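The long life of the kitchen table

When the Dogar estate was finished, every flat came with the same kitchen: a sink under the window, a cooker on the party wall and a space in the middle just large enough for a table. The architects had drawn the table in. Most of the first tenants bought one from Palletti, a furniture shop two streets away, and paid for it weekly.

Man-lok Kan moved in as a child of 9 and still lives on the same landing. Her parents' table had a drop leaf, which went up for meals and came down when the ironing had to be done. "We did homework at one end and my mother cut out patterns at the other," she says. "If you wanted to be alone you went and sat on the stairs."

She has spent the past five years collecting stories like her own. The result is a small archive of 200 interviews, kept in box files in her spare room and now being copied by the library at Ulton. People were asked what their table was made of, where it stood and what was done on it besides eating. The answers include mending clocks, laying out the dead, counting the takings from a market stall and bathing a succession of babies. 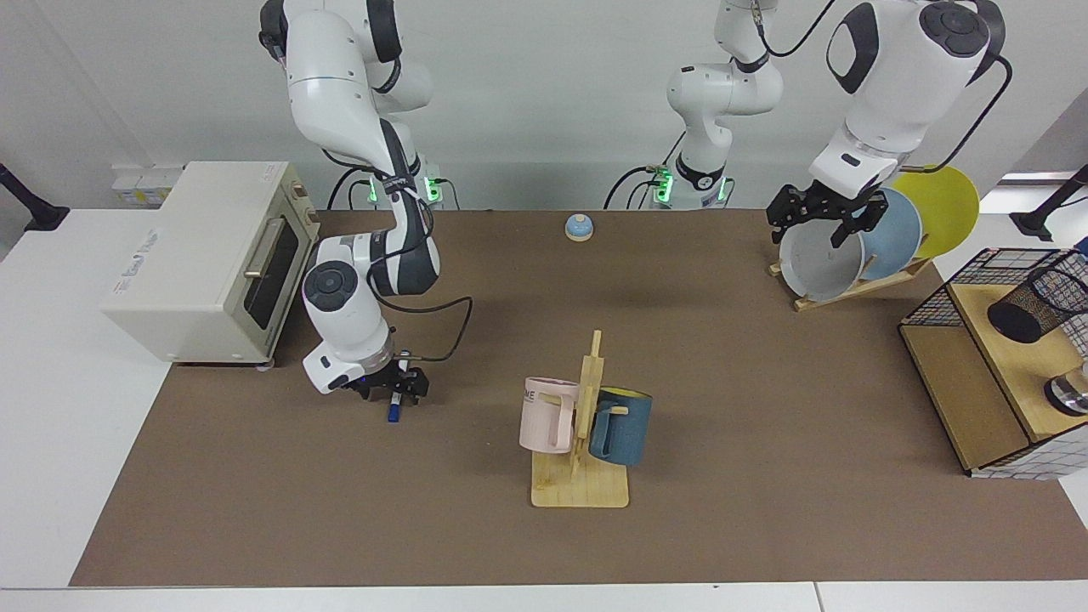
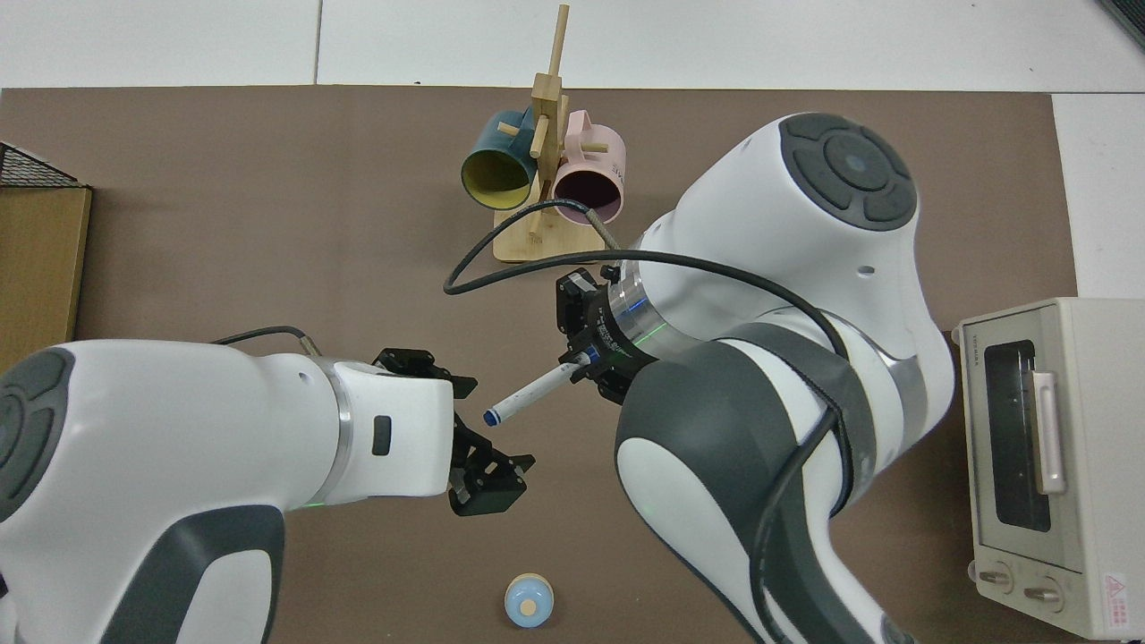

Home and Design Desk

Fashion has not always been kind to the table. Fitted kitchens brought the breakfast bar, and with it the high stool, which older visitors disliked and small children fell off. Palletti stopped making drop-leaf models for a time – the shop could not sell them – and turned to units and worktops instead. Several of Kan's interviewees remember putting a good table out for the council to collect, and regretting it within the year.

Smaller flats have brought it back. Lamus, a two-person workshop near the canal in Ulton, repairs old tables and builds new ones to fit awkward rooms. Most orders are for something narrow with a drawer at one end. Customers often ask for a surface that can be scrubbed, and a few bring in the legs of a family table and want a new top put on them.

Kan's own table is the one her parents bought. The leaf has been rehung twice and one hinge is still the wrong size. She eats at the end nearest the window and keeps the interview transcripts at the other, under a cloth when visitors come.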